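Home | Reviews | Hardware | Finishes | Tools | Archive

Hollmann Soft-Close Damper for Cabinet Doors: Long-Term Review

By Panya Wannasri
March

The Hollmann damper is an add-on hydraulic piston for inset and overlay cabinet doors that were built before soft-close hinges were common. It screws to the inside of the cabinet, near the hinge side, and takes over the last part of the door's swing. No hinge has to be replaced. I fitted a set to a mix of doors in my kitchen and dining room and left them on for 90 days before writing anything down as a conclusion.

Each pack holds the piston, a mounting cradle, two short screws and a drilling template printed on card. The screws are soft. I stripped the head of the first one with a hand driver and switched to pan-head screws from my own stock for the rest. The template is accurate, but the card is thin and the punched holes widen after a few uses. If you have more than a handful of doors, trace it onto scrap hardboard first.

Installation took less time than the leaflet suggests. With the cradle set flush to the cabinet side, the plunger should meet the door with most of its stroke exposed. Drill a pilot hole, fix the rear screw loosely, close the door, check contact, then tighten both. The cradle has a slotted hole that gives 3 mm of adjustment front to back. That is enough for a square cabinet and not quite enough for one that has racked. On one old carcass I had to pack the cradle with a strip of veneer.

Damping force is set by a collar at the back of the piston. It turns through a quarter circle with no click stops, so matching two adjacent doors is done by eye and ear. I marked the collars with a pencil line once I was satisfied. The leaflet advises starting at the lightest setting, and I agree. At the heaviest setting, a light painted door stalls short of the face frame and has to be pushed the rest of the way.
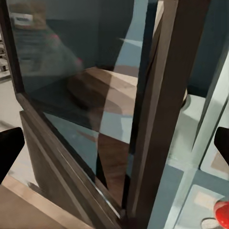
Door weight matters more than door size. A frame-and-panel door with a thin plywood center behaves well at nearly any setting. A glazed door carries more mass and holds its momentum longer, so the piston reaches the end of its stroke sooner and you can hear a faint knock as the stop takes the load. Fitting a second damper on the same door removed the knock. Hollmann does not mention this arrangement in the leaflet, and the extra unit doubles the cost per door.

Temperature has a measurable effect. At 60 degrees Fahrenheit, first thing in the morning, the pistons were noticeably slower than in the evening with the oven on. None of them stuck. Anyone fitting these in an unheated pantry or garage should set the collar a little lighter than feels right on a warm day.

For durability I put one unit on a test board with a weighted arm and ran it through 400 closings by hand, in batches. There was no oil on the plunger afterward and no change in travel. The plunger tip, a gray rubber cap, had polished slightly where it met the wood. It left no mark on a lacquered surface. On a waxed surface it left a small dull spot, and I would stick a clear bumper there before fitting.

I also tried two alternatives. The Grulta press-in damper needs a bored hole in the cabinet edge, which gives a cleaner result but is hard to do well on an assembled carcass. Its damping is fixed. The Gitus adhesive version needs no tools, and two of the three I bought slid out of position within a month. I would not use it on anything heavier than a bathroom cabinet.

My complaints about the Hollmann are the screws, the collar without stops, and the color. It comes in one shade of light gray that shows clearly inside a dark cabinet. The body takes paint if you scuff it first. Keep paint off the plunger.

For sound cabinets with ordinary hinges, I recommend it. For heavy doors, budget for pairs. If the hinges themselves are worn, replace them before adding any damper, as a sagging door will meet the plunger off center and wear the seal on one side.

Recent reviews
Tudotus Self-Centering Hinge Bit
Grulta Magnetic Catches, Three Strengths Compared
Gitus Shelf Pins and Sleeves
Replacing Worn Butt Hinges on Older Cabinets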